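Search this board
Advanced search

Handheld grippers: hard white shell with finger pads vs. the gray one with the mesh pad

tapeandzipties wrote:
OK, long post, I've been looking forward to this one! Some of you asked in July whether it was worth trying different handheld grippers before we commit to a full set for the bathroom tasks. We finally got to try two kinds on the same floor, and I have opinions.

First up is the pair we've been calling the Pindiers. White body, black finger, a coded marker block on each one for tracking. I really, really like these. They sit along the forearm, so your wrist stays straight, and after a long stretch my hands felt fine (my back is another story, I do a lot of this sitting down). The one thing I'd change is the block. It's a chunky cube and I keep wanting to tuck my elbow in, and then the headset can't see the face it needs.
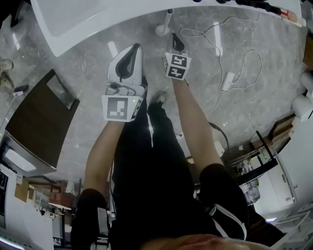 Bondedach: I'd push back on the cube being a problem. A flat marker is lighter, sure, but you lose it the second you rotate your wrist. We ran flat ones for a month and threw out so many takes. Keep the cube and learn to keep your elbows out.

tapeandzipties wrote:
Fair! I did get better at it. By the second day I hardly thought about it. Still think it could be smaller though.

marblefloor_mo wrote:
How's the finger pad on slippery stuff? We do bottles and tubes mostly, and every hard finger we've tried lets go of shampoo bottles right when you tilt them.

tapeandzipties wrote:
Good on boxes and towels, so-so on bottles. Which brings me to the other one!

The gray gripper goes by Sarkar around our shop, and it's a different animal. Curved jaw, camera on the tool itself, black mesh pad in the middle. I did 28 bottle pickups with each type, same bottle, same shelf height. Pindier dropped 6. Sarkar dropped one, and I'm pretty sure that one was me sneezing. The jaw curve just hugs round things. I was grinning like a kid.

Downside: that same jaw shows up on the left in every view from the tool camera, and it hides part of whatever you're reaching for. You get used to framing things a bit to the right. The wide lens helps a lot, you still get most of a room in there.
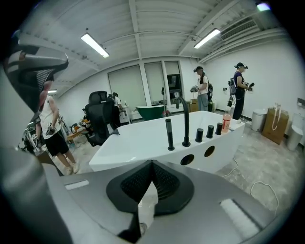 View from the Sarkar's tool camera, white tub and black faucet ahead.

quietservo wrote:
Nice comparison, but I don't buy the bottle test. One person, one bottle, and you did the Pindier round first, right? You were warmed up by the time you got to the second one. Swap the order and run it again.

tapeandzipties wrote:
Guilty, Pindier went first. I'll swap it next time and post the numbers whatever they say.

Bondedach: Agree with quietservo on the order, but the result matches ours. Curved jaws beat straight fingers on anything round. Where they lose is thin flat things. Try picking up a washcloth lying flat, or a toilet lid by the edge. Our curved set was hopeless at both.

marblefloor_mo wrote:
What about faucets? Knobs are what I care about. Small ones in a row are a pain with a wide jaw, you bump the neighbor every time.

tapeandzipties wrote:
Haven't run knobs properly yet. My guess is the Pindier wins there, the tip is easier to aim. The tall handles should be OK with either one.

quietservo wrote:
And software? Are you using Estosance for syncing the headset and the tool camera or something homemade?

tapeandzipties wrote:
Estosance, version 2168. Works great once it's up, but it wants the grippers switched on before the headset or it won't pair. I lost half a morning to that. Watch the indicator light on the gripper before you start anything.

marblefloor_mo wrote:
Ha, we had the same pairing thing. Restarting only the headset fixes it for us, no need to power everything down.

tapeandzipties wrote:
Oh that's great, trying that first thing. Next round is knobs, washcloth and the bottle test with the order swapped. If anybody wants a different object in there, post it and I'll add it!

quietservo wrote:
Bar of soap.

Contact us | Copyright 2026, all posts belong to their authors | Back to top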